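4.2 Die Vorführung am Tag der offenen Tür
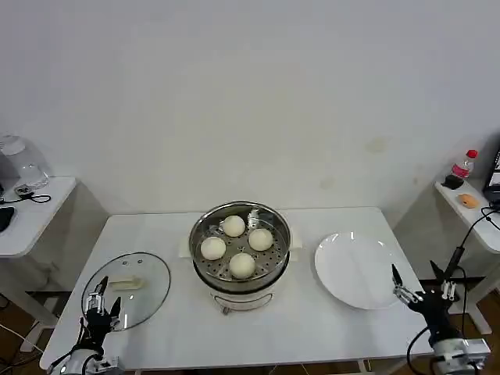 Abb. 3: Zweiarmige Vorführstation mit Dämpfer, abgelegtem Glasdeckel und leerem Teller, aus der Kopfperspektive.

Die bisher besprochenen Ergebnisse stammen aus Veröffentlichungen und aus Gesprächen mit Entwicklern. Für den folgenden Abschnitt stützen wir uns auf einen Besuch beim Tag der offenen Tür, den der Anbieter Elesard im September in seinen Räumen in Vunley ausrichtete. Nach Angaben des Veranstalters kamen einige 800 Besucher. Die Küchenstation, an der gedämpfte Teigbrötchen aus dem Korb auf einen Teller gelegt werden sollten, war im Programmheft unter dem Titel »Alltag, vollautomatisch« angekündigt. Dieser Titel verdient eine genauere Prüfung.

Auffällig ist zunächst, wie viel von der Aufgabe durch die Anordnung bereits gelöst ist. Vier annähernd gleich große Brötchen liegen mit Abstand zueinander im Korb, der Teller ist frei, der Hintergrund ist eine weiße Wand (Abb. 3). Der Deckel liegt flach neben dem Dämpfer. In einer Privatküche dürfte keine dieser Bedingungen die Regel sein. Brötchen kleben aneinander oder am Boden, der Teller steht im Schrank, und neben dem Herd liegt, was eben dort liegt. Wer aus der Vorführung auf Haushaltstauglichkeit schließt, überträgt ein Ergebnis aus einer stark vereinfachten Umgebung auf eine andere, die nicht untersucht wurde.

Ein zweiter Einwand betrifft die Wahl des Gegenstands. Weiches, helles Gebäck gilt beim Publikum als heikel, und der Vergleich mit der menschlichen Hand stellt sich von selbst ein. Technisch ist die Wahl weniger mutig, als sie wirkt. Ein rundlicher, nachgiebiger Körper verzeiht eine ungenaue Annäherung eher als ein dünner oder starrer. Anspruchsvoller erscheint uns der Glasdeckel mit seinem schmalen Metallrand: Durch das Glas ist die weiße Tischplatte zu sehen, und der stegförmige Knauf bietet nur eine kleine Grifffläche. Gerade zum Umgang mit dem Deckel enthielt das Begleitmaterial keine Angaben.

Lamisi Amoah, die die Station am Nachmittag betreute, nannte auf Nachfrage 540 aufgezeichnete Durchgänge als Grundlage des gezeigten Verhaltens. Wie viele davon mit derselben Tischanordnung entstanden waren, konnte sie nicht sagen. Auch was als gelungener Durchgang zählt, blieb offen. Wird ein Brötchen gewertet, das eingedrückt auf dem Teller ankommt? Wird ein zweiter Griffversuch mitgezählt? Ohne solche Festlegungen ist eine Erfolgsquote, wie sie auf dem Aushang neben der Station stand, nicht zu interpretieren. Wir geben sie deshalb nicht wieder.

Hinzu kommt die Frage der Eingriffe. Zwischen den Vorführungen richtete das Personal die Station neu her, und zwar in einem für die Besucher abgesperrten Zeitraum. Das ist im Messebetrieb üblich und für sich genommen kein Mangel. Es entzieht der Beobachtung jedoch den Teil der Arbeit, der in einem Haushalt bei den Bewohnern verbliebe. Gbeho und Gandance, die beiden anderen Aussteller mit Küchenaufgaben, verfuhren ebenso. Die Vorbereitungszeit wurde an keiner der Stationen ausgewiesen.

Für die Auswertung in Abschnitt 5 führen wir den Besuch daher als Beleg dafür, wie Leistungsfähigkeit öffentlich dargestellt wird. In die Tabelle der gemessenen Leistungen haben wir ihn nicht aufgenommen.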